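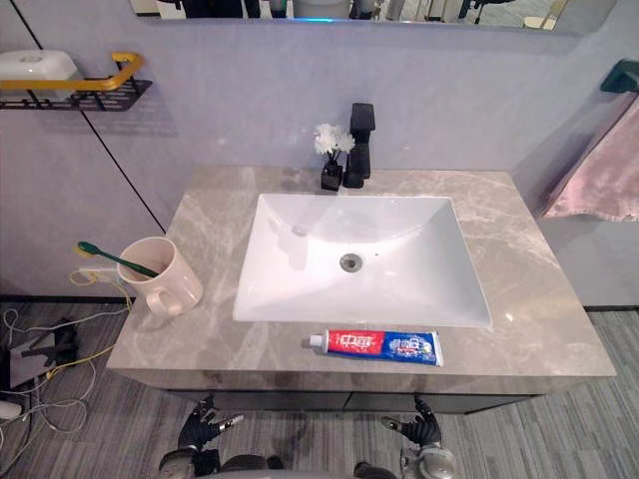

Head view at the vanity station, both hands in reach of the counter.

Sallow vanity set: data card and buying notes

February 14, 2024 – by Mhairi Drummond

4 min read

Read this before you put Sallow in a budget line. The set was recorded on a two-armed robot with multi-fingered hands, working at a bathroom counter. It was released in January and has already been quoted to us twice as proof that we should buy the same hardware. I don't think it proves that.

What is in it

- 98 episodes at the vanity station
- head camera and wrist camera streams
- joint positions for both arms and hands
- a plain text note per episode, written by the operator

Of the 98, 11 are marked "do not train". Most of those have a dropped stream. Đạt Kim checked the rest by hand and his notes are in the `review` folder. They are blunt and worth reading.

The station

Basin, tap, mug with a toothbrush in it, a tube of toothpaste, a towel on a holder to the right. The tube is printed with Chinese characters (中华), so anyone planning to run text reading on it should check their model copes. The flowers by the tap are artificial and stay where they are in every episode.

Budget for a room like this one if you mean to copy it. The Liltov quote covered arms, hands and a controller. It did not cover the counter, wall panels, power sockets or cable covers, and it had no line at all for somebody's time to tidy up between runs. Khang Đoàn priced those separately and they came to 33 per cent of the hardware figure. I had guessed far less.

Hands

Here I would slow down. The case for five-figure hands was that household items need fingers. Some do. A tube lying flat on a hard counter may well be one. But Sallow has no matching run with a plain two-jaw gripper, so there is nothing to compare with, and "may well be" is as far as I can go. Ayana Kahsay has asked Guvance for a loan pair for 2 weeks. Until that is answered I would hold the order.

Also ask about spares. The quote says "consumables as required" – required by whom, and at what price each? We need a price per fingertip and a delivery time in writing.

Wrist stream
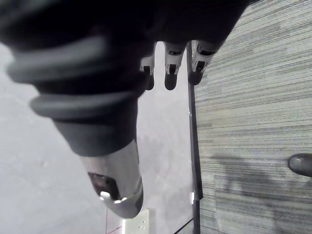 Wrist view: silver fingertip over the pale floor, striped carpet to the right of the pole.

The hardware is very close to this camera and fills a good share of the view. Frames like this tell you plenty about the hand and very little about the counter. If your plan depends on wrist images, ask the supplier for raw footage from their mount before paying for it, and don't accept the sales reel. A different bracket might fix it. Bình Châu thinks so and has drawn one, but it hasn't been costed.

Known gaps

- one station only, one set of objects
- no force readings
- operator notes vary a lot in length
- no record of set-up time, which I asked for and did not get

Licence and contact

Internal use, and partners of Châu with written consent. Corrections to Đạt Kim. Questions about the quotes come to me, and please attach the version you were sent, as there are at least two going round with different totals.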